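SPM 214: History and Culture of Board Sports
Handout 6: Regional circuits and the local champion
Instructor: Paloma Delacroix
January 24, 2022

Reading for this unit: Aoki, chapters 3 and 4. Bring your notes on the Worimska club records, which we started last time.

1. What a regional circuit is

A regional circuit is a set of contests held over one season, with points carried from one event to the next. The surfer with the most points at the end takes the regional title. Before circuits, most titles were decided in a single weekend, and a flat ocean could ruin the whole year. Under a points system, one bad day costs a surfer less.

The circuit we use as our case is the Nasmont Open Series. It ran four events a season, three at Nasmont itself and one at Goso Point. The best three results counted. In its first season it had 70 entries in all divisions. By its fifth season it had 263.

2. Judging

Early contests scored by ride length and number of waves. A surfer could win by catching many small waves and riding each one to the sand. Miyuki Aoki calls this "the counting period" in chapter 3. Later rules scored each wave on difficulty and control, and only the best waves were added up.

Effects on the surfing:
Surfers waited longer between waves.
Shorter boards became more common in the open division.
Older competitors who did well under the first system dropped down the rankings, and some moved into judging.

Note that the Goso event kept the old system for two seasons after Nasmont changed. Results from those years are hard to compare. If you use them in your paper, say which system applied.
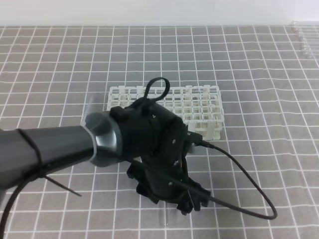 3. The local champion

We will follow one career, that of the surfer listed in the records only as Noguchi. He learned on a borrowed longboard, placed ninth in the junior division, and won the open title four years later. His winning season total was 657 points. The runner-up had 200 fewer, the largest gap in the records we have.

Points to look for in the club newsletters:
How he is described before and after the title.
Which beaches are named as "his."
What is said about his day job. He shaped boards in winter and worked on a fishing boat from July until the fall.

The newsletters were written by people who surfed with him, so read them with some care. The Goso editor had competed against him and left his second title out of the year-end report.

4. Clubs and money

There was no prize money in the open division during the period we cover. Winners received a trophy and free entry the next season. Clubs paid for travel, and a small club could usually send only two or three surfers to away events. Worimska skipped the Goso contest twice for this reason, and its surfers lost one of their four chances at points.

5. For next class

Read chapter 5, pages on club rivalries only. Write one page on this question: did the change in judging help or hurt surfers from small clubs? Use at least two events from the Nasmont tables. Papers are turned in at the start of class, on paper, with your section number at the top.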